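Acta de la reunión de seguimiento: kit de pinza y simulador Trillitz
Septiembre, 9:30
Redactada por la secretaría técnica de Pandis

Empezamos con diez minutos de retraso porque la sala pequeña estaba ocupada y hubo que subir las sillas a la de arriba. Tomo yo las notas esta vez, así que perdonad si se me escapa la primera persona cada dos líneas (ya me lo dijisteis con la anterior y no he mejorado nada). Asistimos los dos de taller, la responsable de compras, el compañero de programación, la persona de calidad y yo. Por videollamada entró la gente de Mundedley, que es quien nos distribuye el kit, y se quedó hasta el punto 5.

1. Acta anterior

Aprobada con una corrección. Donde yo puse que la licencia del simulador era por puesto, es por equipo y mes. Cambia bastante la cuenta, así que lo dejo corregido aquí y también en el archivo compartido.

2. En qué punto estamos con la prueba

Para quien no vino a la última: tenemos el kit Trillitz a prueba, que consiste en una pinza de dos dedos, la placa adaptadora, el controlador y el acceso al simulador. La idea es decidir si lo compramos para la celda de los ejes y tubos, donde ahora se carga todo a mano. De momento casi todo lo hemos hecho en simulación, y la pinza física sigue en su caja salvo los dos ratos que la sacó taller para medir la brida. Ahí saltó la primera pega: la placa adaptadora que mandaron no casa con nuestra muñeca. Mundedley dice que hay otra versión y que nos la envían sin cargo. Pedí que nos lo pusieran por escrito, y quedaron en hacerlo.

El compañero de programación nos contó cómo va el simulador. Le ha gustado, y no es de los que se entusiasman fácil. Se instala rápido, carga nuestras piezas en el formato que ya usamos y deja cambiar la fricción de las almohadillas sin tener que reiniciar todo el entorno (¡con el programa de Leclerc perdíamos media mañana en eso!). Lo que menos le convence es la documentación, que está traducida a medias, y los mensajes de error, que son unos códigos que hay que ir buscando en una tabla aparte.

3. Resultados de la tanda de simulación

Aquí nos liamos un buen rato. Se lanzaron 1.797 intentos de agarre con piezas cilíndricas en distintas posiciones. Calidad preguntó por qué ese número tan raro y la respuesta es sencilla: se dejó corriendo por la noche y se paró al llegar por la mañana. A mí me parece bien, pero calidad prefiere que la próxima tanda tenga un tamaño fijado de antemano, para poder compararla con otras. Acordamos 1.000 por configuración.

Lo que se ve en los registros es que con una sola pieza tumbada la cosa va fina. Donde flojea es con dos piezas paralelas y muy juntas, porque el dedo de un lado tiene que bajar por un hueco estrecho y a veces toca la vecina antes de cerrar. Taller comentó que a mano pasa algo parecido, que uno mete el dedo y empuja la otra sin querer, solo que una persona lo corrige sobre la marcha. Se habló de tres posibles arreglos: separar las piezas en la bandeja, montar dedos más finos o programar una aproximación inclinada. El primero es el más barato, pero obliga a cambiar las bandejas, y tenemos 300 en circulación, así que compras puso una cara que lo decía todo.

Los de Mundedley defendieron la aproximación inclinada. Según ellos, el planificador del kit ya la trae y solo hay que activarla en las opciones avanzadas. El compañero de programación no la había encontrado y quedaron en mandarle el apartado concreto del manual. Si funciona, nos ahorramos las otras dos discusiones, de modo que dejamos el tema abierto hasta tener los resultados.

4. Fuerza de cierre y marcas en las piezas

Calidad insistió (con razón) en que agarrar la pieza no basta, que luego hay que mirarla. Las nuestras llevan un acabado que se marca con cualquier cosa, y de eso el simulador no dice nada. Se puede leer la fuerza de contacto, sí, pero de ahí a saber si queda señal hay un trecho.

Propuse coger una caja de piezas rechazadas y pasarlas por la pinza real en cuanto llegue la placa buena. Taller pone las piezas. Empezaremos por la fuerza más baja que permita el controlador e iremos subiendo hasta que la pieza deje de resbalar. Calidad quiere revisar 100 piezas en total, con la luz rasante del banco de inspección, y anotar en cada una el valor de fuerza. Me tocó a mí preparar la hoja, que ya tengo medio hecha.

También salió el tema del recambio de las almohadillas. Mundedley las vende por parejas y no supo decirnos cuánto duran con piezas metálicas, porque la mayoría de sus clientes las usa con cartón y plástico. Lo preguntarán a fábrica. Taller dejó caer que, si el precio es el que aparece en la tarifa, prefiere fabricarlas aquí, y a los de la videollamada les pareció bien mientras respetemos el espesor. Eso sí, la garantía de la pinza entera no cubriría daños causados por almohadillas que no sean suyas, y ese detalle compras lo apuntó subrayado dos veces.

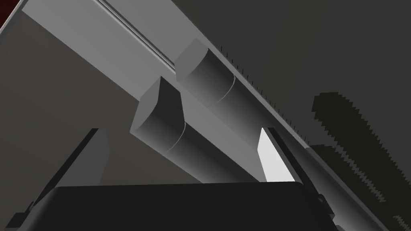
5. Precio, licencia y soporte

Compras llevaba la oferta impresa y la fuimos repasando línea por línea. El kit en sí entra en lo que habíamos previsto. La licencia del simulador es lo que nos descoloca, sobre todo después de la corrección del punto 1: si la pagamos todos los meses del año, acaba pesando más de lo que nos gustaría para algo que usaremos a rachas. Pregunté si se puede contratar por temporadas y me dijeron que sí, con un mínimo de un trimestre. Yo lo firmaba ya, pero compras quiere pedir también una licencia permanente sin actualizaciones, por comparar.

El soporte incluye unas 300 consultas al año por correo. A mí me pareció una barbaridad (¿quién hace tantas?), aunque el compañero de programación recordó que el año que montamos la otra celda escribíamos casi a diario, y entonces me callé. El teléfono va aparte y solo en horario de mañana. La formación es de dos jornadas y se puede dar aquí o en sus oficinas; preferimos aquí, con nuestras piezas y nuestro robot, y así puede asomarse también el turno de tarde.

Se comentó la alternativa de Leclerc, por no quedarnos con una sola oferta. Conocemos su pinza, es robusta y taller le tiene cariño, pero pesa más y nos deja muy justos de carga con las piezas largas. Compras les pedirá precio igualmente. Aquí se despidió Mundedley y seguimos nosotros.

6. Impresiones nuestras, ya sin el distribuidor

Fue una charla bastante suelta. Taller ve bien la pinza y desconfía de los plazos: si ya se equivocaron con la placa, qué pasará con un recambio urgente. Programación está a favor casi sin reservas y solo pide que no se compre nada hasta probar la aproximación inclinada. Calidad no se pronuncia hasta ver las piezas. Compras se inclina por el kit con licencia trimestral. Yo también, y lo digo aquí para que conste, aunque reconozco que me puede un poco la pereza de empezar otra evaluación desde cero.

Nadie pidió votación y no la hicimos.

7. Tareas

Mundedley: enviar la placa adaptadora correcta, el compromiso por escrito, el apartado del manual y el dato de duración de las almohadillas.
Programación: repetir la tanda con dos piezas juntas, con y sin aproximación inclinada, 1.000 intentos cada una.
Taller: apartar las piezas rechazadas y medir el espesor de las almohadillas originales.
Calidad: reservar el banco de inspección.
Compras: oferta de Leclerc y precio de la licencia permanente.
Yo: la hoja de registro y reservar sala, esta vez con tiempo.

8. Ruegos y preguntas

Taller pide que se devuelva la llave dinamométrica pequeña a su sitio. Programación pregunta si el ordenador del simulador puede quedarse encendido por las noches, y se le dice que sí, con un cartel pegado para que no lo apaguen al cerrar. Calidad recuerda que a final de mes hay auditoría interna y que esos días no contemos con ella.

La próxima reunión se convoca cuando llegue la placa. Terminamos a las 11:15.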